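# Tudunby Savings & Loans: things people ask us

Updated 2022-08-18. We are a members' lender, owned by the people who save and borrow with us, and these are the questions that come up at the counter most. If yours isn't among them, ring us or come in.

## Joining

**Who can join?**

Anyone over 18 who lives or works in Tudunby or Groren. Living in one and working in the other does not get you two accounts, though people have tried.

**What do I need to bring?**

Photo ID and something with your address on it, less than three months old. A council tax letter is fine. A birthday card from your aunt isn't, however clearly she writes.

**Do I have to save before I can borrow?**

No. We used to insist on ten weeks of saving first, and it mostly annoyed people whose boiler had already gone. You do need to open a savings account, and you can put £1 in it.

## Borrowing

**How much can I have?**

A first loan is anything from £80 to £700. After you've paid one back you can ask for more. We look at what comes in, what goes out and what's left over, so the answer depends on you and your bank statements. Please send all the pages, including the one with the takeaways.

**Can I borrow for anything I like?**

Nearly. Cookers, school uniform, car repairs, a funeral, a fortnight in the sun: all fine. We won't lend for gambling, and we won't lend to pay somebody else's debts, even if they are very sorry about it. 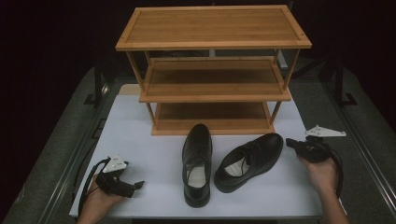 We will ask what the money is for, and it helps if you tell us the truth. "Bits and pieces" gets written on the form a lot and only earns you a phone call.

**Will you check my credit file?**

Yes, but a poor one doesn't rule you out. We're more bothered about the last six months than about a catalogue you fell out with years ago.

**How long does it take?**

Two working days once we have all your papers. It's the second half of that sentence that takes the time.

**What if I've been turned down?**

We'll tell you why in writing. You can ask for a second look by someone who didn't make the first decision, and they do sometimes change it.

## Paying it back

**How do I pay?**

Standing order, debit card over the phone, or cash at the counter. We also take payments through Plolus, the app, which works well on most phones and sulks on the rest. Your reference is your member number with no spaces.

**Can I pay early?**

Yes, with no charge. Interest is worked out daily on what you still owe, so paying early costs you less.

**I'm going to miss a payment. What now?**

Tell us before the date if you can. We can usually move it or make the payments smaller for a while. We can't do either if you've stopped opening our letters – and we do know that drawer, most of us have one.

## Savings

**Is there a Christmas account?**

Yes. It's locked until October, when you can take out the lot. Early withdrawals need a form, which is long on purpose.

**Can I get at my ordinary savings?**

Up to £200 a day in cash, or any amount by bank transfer. If you have a loan with us, some of your savings may be held against it, and your agreement says how much.

## Odds and ends

**Where are you?**

Higuchi House, first floor, with a lift that is slow but sincere. Ring the bell marked 1517, whatever the sign downstairs says. We've asked for a new sign.

**Can I bring someone with me?**

Of course. We'll need your permission to talk about your account in front of them.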